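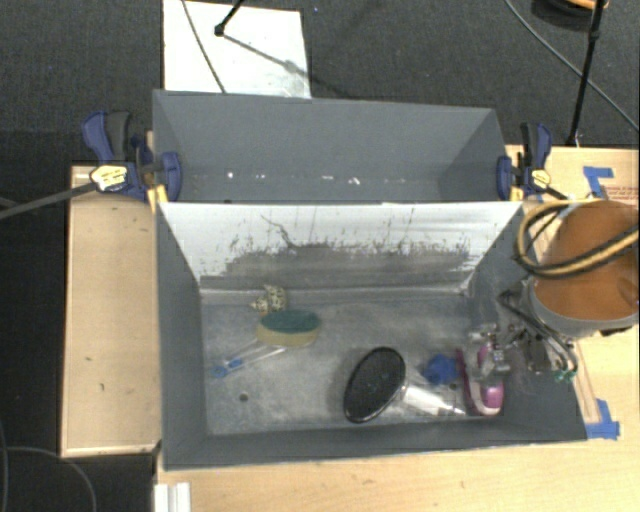 Prescription Access Project: Interim Report to the Nelholm Health Fund
Reporting period: January through March
Submitted by Assunta Rizzi, Project Director

1. Summary
The Fund's grant supports public education and policy research on drug pricing ahead of the state's review of its bulk purchasing law. Work is on schedule in all areas except the rural survey, which is discussed in Section 3.

2. Activities
Staff attended both public hearings held by the House health panel. Fadwa Bennani gave written and spoken testimony at the second hearing on the effect of copay caps on residents without employer coverage. Her testimony was entered into the record, and two members asked for further figures on insulin costs, which were supplied the following week.

The resident survey closed with 3,382 completed responses. Of these, 1,824 reported having delayed or skipped a prescription in the past year for reasons of cost. Tarek Badawi is preparing the full tables by county and age group.

The plain-language guide to the bill was printed in English, Arabic and Greek. Ismail Abdelaziz arranged for 600 copies to be handed out at evening gatherings during Ramadan. Prodromos Politis reviewed the Greek text.

3. Delays
Response rates in the northern counties were lower than planned. The mailing was sent late owing to an error in the address list, and a second mailing has been approved within the existing budget line. Results from these counties will be reported separately.

4. Spending
Spending is within the approved budget. Printing costs came in under the estimate, and we request permission to move the balance to translation.

5. Next Period
The policy brief will be sent to all members of the panel before the bill is marked up. A draft will be provided to the Fund's program officer for comment. The project takes no position on candidates for office, and all materials will continue to be reviewed by counsel before release.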